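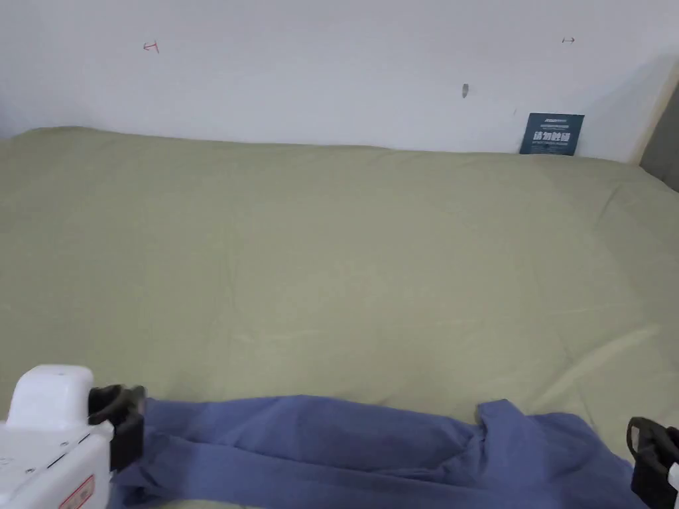

Blue cloth on a sage-green sheet.

FOR IMMEDIATE RELEASE
5 Jul 2024

Skisia cloths and sheets go on sale, plain colours only

Lockyer. Household linen firm Noltetti today opens orders for Skisia, its first range of everyday cloths and fitted sheets. Muted colours, no prints, no trims. Made for small bedrooms where the bed is also the folding table, the ironing board and the place the clean washing sits untill someone deals with it.

First run is 900 sheets and 300 cloths. Trade orders now, shops from December.

"People fold on the bed. Always have," said Andri Rainer, head of product. "So we wanted a sheet that stays put while you do it, and a cloth you can find again afterwards."

97 households tried early samples at home. Main complaint: corners too shallow. Corners now deeper. Second complaint was the packaging, also changed.

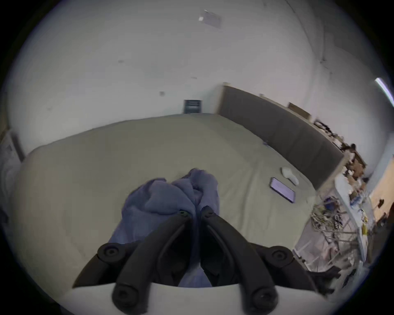 Cloths fold in half, then in thirds, or get bunched up and shoved in a drawer, either is fine. Wash at 40, line dry if possible. Sheets in single and double, king to follow, date not confirmed yet.

Stockists: 226 shops signed up so far, full list on request. Sample packs can be be sent to press and buyers, please give a postal adress and preferred colour.

Press contact: Csenge Halász, Noltetti press office
Trade orders: Crisanto Tagle, Noltetti sales

ENDS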